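Zirkell Case Desk for Mediators
Section 4: Household Property Worksheet

Revised July 19, 2019. Applies to Case Desk version 2 and later.

4.1 Purpose

The Household Property Worksheet records the movable property that two parties intend to divide in mediation. It does not cover real estate, retirement accounts, vehicles or debts. Those are entered in the Assets and Debts module (Section 5).

The worksheet has three views: Mediator, Party A and Party B. Entries made in a party view stay private until that party selects Release. The mediator can see that a private list exists and how many lines it has, but cannot open it.

4.2 Before you start

Confirm the following:

- The case status is Active. Worksheets cannot be opened on cases marked Intake or Closed.
- Both parties have accepted the mediation agreement in the Documents tab.
- The separation date is filled in on the Case Summary page. If the parties do not agree on a date, select Disputed and leave the field blank.
- You are signed in as Lead Mediator or Co-Mediator. Assistants can enter items but cannot release or lock a worksheet.

Note: If a case was imported from Histska, the party labels may be reversed. Check them on the Case Summary page before opening the worksheet. They cannot be changed after the first item is saved.

4.3 Creating the worksheet

1. Open the case and select Property > Household > New Worksheet.
2. Choose a room template. Standard Home loads kitchen, living room, two bedrooms, bath, garage and storage. Blank loads no rooms.
3. Enter the minimum item value. The default is 275 dollars. Items below this value go to the Grouped Items line for the room unless a party flags them.
4. Choose who may add items: Mediator only, Both parties, or All.
5. Select Create. The worksheet opens in Mediator view.

Caution: Changing the minimum item value after items have been entered will regroup the whole worksheet. Values typed by hand on the Grouped Items lines are lost. Export a copy first (see 4.8).
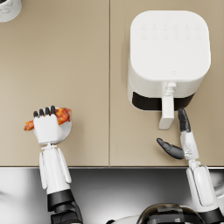

Each line on the worksheet needs a room, a short description, a condition and at least one proposed value. Keep the description plain enough that both parties will recognize the item without further discussion. For small appliances, color and type are usually enough: the white air fryer on the beige countertop would be entered as "Air fryer, white" under Kitchen, with the model left blank if it is not known. Do not put a party's name in the description field. Ownership claims belong in the Claim column, where they are hidden from the printed list until both parties have released.

4.4 Entering items

1. Select the room tab.
2. Select Add Line, or press Insert.
3. Type the description. The field holds 600 characters, but only the first 34 print on the summary sheet.
4. Choose a condition: New, Good, Worn or Not Working. Leave it at Unknown if neither party has checked.
5. Enter a value in the Party A column, the Party B column, or both. The Agreed column stays gray until the two values match or the mediator enters an agreed figure.
6. In the Acquired column, select Before Marriage, During Marriage, Gift or Inheritance. If the parties give different answers, the line is marked with a yellow bar.
7. Select Save Line.

Photos are optional. To attach one, select the paper clip at the end of the line and choose a file. One photo per line is accepted. It prints only on the full inventory.

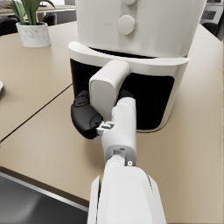
Figure 4-2. Air fryer with round control knob and pull-out drawer.

4.5 Items that belong to children

Beds, desks, clothing, instruments and sports gear used by a child are entered on the Children tab. These lines carry no value and are left out of the totals. In place of the Claim column, the tab shows a Location column with four choices: Home A, Home B, Travels with Child, Duplicate Needed.

When Duplicate Needed is selected, Case Desk adds a line to the Shared Expenses list in the parenting plan. Review that list before printing the plan. Deleting the worksheet line does not delete the expense line.

4.6 Releasing and comparing lists

1. Ask each party to select Release in their own view. The mediator cannot do this for them.
2. When both lists are released, the Compare button becomes active.
3. Select Compare. Lines are sorted into Matched, A Only, B Only and Value Differs.
4. Work through the Value Differs group first. For each line, select Set Agreed, Defer or Send to Appraisal.
5. Merge duplicate lines by selecting both and choosing Merge. The longer description is kept.

Note: Matching is done on room and description. "Couch" and "Sofa" are matched automatically. Regional or family names for things are not, and will appear once in each of the single-party groups.

Caution: A released list cannot be made private again. If a party has released by mistake, stop the session, select Suspend Worksheet, and contact the other party's view only after both have been told what was shown. 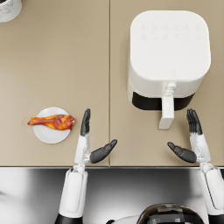
4.7 Choosing a division method

The method is set for the whole worksheet, though single rooms can be overridden.

Alternate Pick: The parties choose items in turn. Case Desk tracks the order and keeps a running total for each side. To decide who goes first, select Random Start or enter the parties' choice.

Two Lists: One party divides the items into two lists and the other chooses between them. The dividing party's work is hidden until it is submitted.

Sealed Bid: Each party enters a private figure for every disputed line. The higher figure takes the item at that value, and the difference is carried to the balancing payment in Section 6. Tied figures are returned for a second bid.

Manual: The mediator assigns each line as the parties agree.

A method can be changed until the first line is assigned. After that, select Reset Division, which clears all assignments and writes an entry to the case log.

4.8 Exporting and locking

1. Select Property > Household > Export.
2. Choose Summary Sheet, Full Inventory or Spreadsheet.
3. Clear the Include Claims box if the file will be sent to only one party.
4. Select Save.
5. When both parties have initialed the summary, return to the worksheet and select Lock.

A locked worksheet is read-only and is attached to the draft settlement as Schedule H. To unlock it, both parties must confirm by email. Unlocking removes the initials from the summary, and the sheet must be printed and initialed again.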